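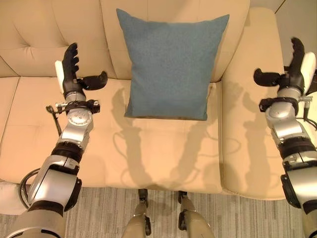
Furnished Lettings Retrofit, Tutlow
Interim report to the Sostholm Housing Fund
Reporting period ending March 23, 2020

1. Status

Work on the furnished lettings at Tutlow is on budget and three weeks behind the program agreed at the start of the grant. The delay arises from the window contract and is covered in section 4. Loft insulation and draft sealing are finished in all the homes in phase one. Ventilation upgrades are finished in phase one apart from the top-floor units at Prustton Court, where the existing duct runs did not match the drawings.

The grant covers 208 homes let with furniture included. Phase one is 67 homes, all in the two older blocks. The remainder are in phase two, which has been surveyed but not started.

2. Insulation and air sealing

Loft insulation was topped up with mineral wool laid across the joists. Where tenants had boarded the loft for storage, the boards were lifted, numbered and put back on raised supports. Four lofts had old wiring buried under the existing layer. The electrical contractor rerouted these circuits before the top-up, and the cost was charged to contingency.

Air tightness was tested before and after the work in a sample of homes. Most results improved by the amount the design assumed. Two ground-floor homes showed almost no change. Smoke testing traced the leakage to the void behind the kitchen units, where the pipe penetrations through the floor had never been sealed. The specification now includes removal of the plinths and sealing of those penetrations in every ground-floor kitchen.

The front door seals first supplied were too stiff, and several tenants reported that they could not close the door without slamming it. A softer profile from the same range has been fitted throughout Prustton Court. The other block will be changed over when the fitters return for the windows.

3. Ventilation and moisture

Extract fans in kitchens and bathrooms have been replaced with continuous-running units with a humidity boost. Commissioning sheets are held for each home. Flow rates were below the design figure in six bathrooms at first visit. In five the cause was crushed flexible duct, which was replaced with rigid. The sixth was a blocked external grille.

Humidity loggers were left in living rooms and bedrooms over the winter. The readings have been downloaded but not fully analyzed. A first pass shows bedroom humidity falling after the fans were changed, with the largest drop in the north-facing units. Living rooms show a smaller change. We do not propose to draw conclusions until a full heating season is available for both blocks.

Furniture standing hard against external walls remains a factor in surface mold. The inventory guidance has been revised to ask for a gap behind wardrobes, beds and sofas on external walls, and the check-in form now has a line for it. In the smaller units this leaves little space for circulation, and the letting team has asked whether shallower wardrobes could be bought at the next replacement round. No budget exists for this under the present grant.

4. Windows

The window contract was awarded to Górecki after the second tender. Survey dimensions were issued on time. At the factory check it was found that the reveal depths for one elevation had been taken to the plaster line when they should have been taken to the brick. The affected units were remeasured and the order for that elevation was reissued. Units already made for the other elevations are unaffected and are in storage.

The revised delivery date puts completion of phase one windows in June. Scaffold hire has been extended to match, at an added cost of $2,985. This can be met from contingency without a change to the grant total.

5. Heating controls

Room thermostats and radiator valves have been fitted in Prustton Court. Average spend per home on controls is about $445, including labor, slightly under the estimate. Tenants received a one-page instruction sheet at handover. Call-backs in the first month mostly concerned the holiday setting, which is easily switched on by mistake and holds the room at a low temperature. The sheet has been reissued with the reset steps moved to the top.

6. Risks

Access is the main risk to phase two. Short tenancies mean that notice periods and change of occupant often overlap with booked visits. The asbestos survey for the phase two stairwells is outstanding and must be received before any drilling is scheduled. Duct drawings for the top floors should be treated as unreliable until opened up on site.

7. Next period

Complete ventilation at Prustton Court. Install windows to the elevations for which units are in storage. Seal kitchen floor penetrations in the remaining ground-floor homes and repeat the two failed air tests. Issue the humidity analysis for phase one as a separate note.

A claim for the third installment is attached, with invoices and the contingency schedule.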